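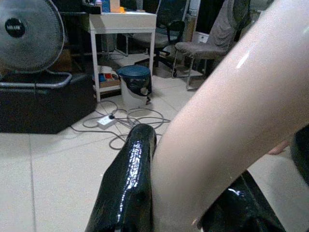
3.2 What people said about gloss

Figure 4. Pale, glossy cylinder with a bright highlight streak.

I'd expected our 119 readers in Flostton to fuss over colour names, and they did – "pinkish white" alone started a long argument. What I hadn't expected was how often shine crept in! Given the Kuroda word list, 26 of them picked a paler word for a glossy card than for the matt one in the very same paint. We ran it again in February with new cards and I got much the same muddle, so gloss stays in the model for Section 4.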